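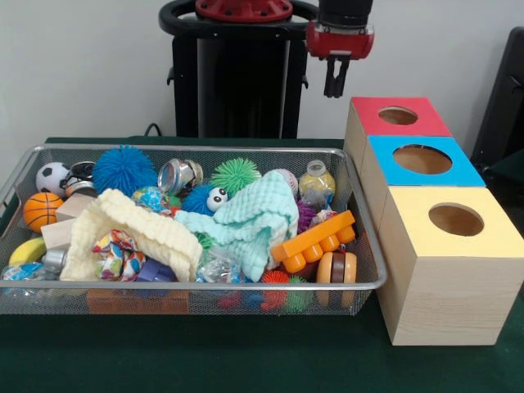
Drolton abre programa de compra faseada para células de triagem com braço robótico

Novembro de 2024

A Drolton anunciou a abertura de um programa de compra faseada para células robóticas de triagem e separação de artigos soltos. O programa destina-se a empresas de logística, centros de devoluções e unidades de reacondicionamento que pretendem incluir este tipo de equipamento no orçamento do próximo ano. As candidaturas abrem em janeiro.

A proposta divide a aquisição em duas fases. Na primeira, o cliente aluga uma célula de ensaio e trabalha com os seus próprios artigos durante 55 dias. Na segunda, decide se compra, se prolonga o aluguer ou se devolve o equipamento. O valor pago na primeira fase é descontado por inteiro em caso de compra.

A configuração de base inclui um braço com garra de dois dedos, a mesa de trabalho, um cesto de entrada em rede metálica e caixas de destino com abertura na tampa, identificadas por cor. O software de planeamento é fornecido pela Koskela e a integração no local fica a cargo da Flutbridge, que assegura também a formação dos operadores.

Os ensaios são feitos com cestos de conteúdo misturado. Bolas com picos de borracha, panos de textura favo, frascos de vidro, blocos de madeira e embalagens de plástico transparente entram no mesmo cesto, sobrepostos e em parte tapados uns pelos outros. A Drolton recomenda que os clientes preparem os seus cestos segundo o mesmo princípio e que não retirem os artigos difíceis antes do ensaio. Os resultados obtidos com material escolhido têm pouca utilidade para dimensionar uma compra.

Para efeitos de orçamento, a empresa publica uma lista de custos que ficam muitas vezes fora do pedido inicial: preparação do pavimento e da alimentação elétrica, vedações ou sensores de segurança, dedos de substituição para a garra, horas de formação e contrato de manutenção. O contrato base cobre 800 horas de funcionamento, com uma visita técnica a cada 200 horas. As horas adicionais são faturadas à parte, segundo a tabela em vigor na data da assinatura.

As primeiras células serão instaladas no centro de demonstração de Tullcombe, onde os interessados podem assistir a uma sessão de trabalho e levar uma amostra dos seus artigos. As visitas estão sujeitas a marcação e cada empresa pode inscrever até 2 participantes.

Os pedidos de proposta devem indicar o tipo de artigos a separar, o número de destinos pretendido, o horário de funcionamento e o espaço disponível, com planta sempre que possível. A Drolton responde com uma estimativa de custo total, que abrange equipamento, instalação, consumíveis e assistência. A estimativa não tem custos e não obriga à adesão ao programa.

Os clientes que já possuem um braço robótico podem aderir apenas com a mesa, o cesto e as caixas, depois de verificada a compatibilidade da flange e da garra. Esta modalidade não inclui o desconto do aluguer.

Sobre a Drolton

A Drolton projeta e comercializa células robóticas para manuseamento de artigos soltos e presta apoio ao planeamento de investimentos em automação.

Contacto para a imprensa: gabinete de comunicação da Drolton, centro de demonstração de Tullcombe.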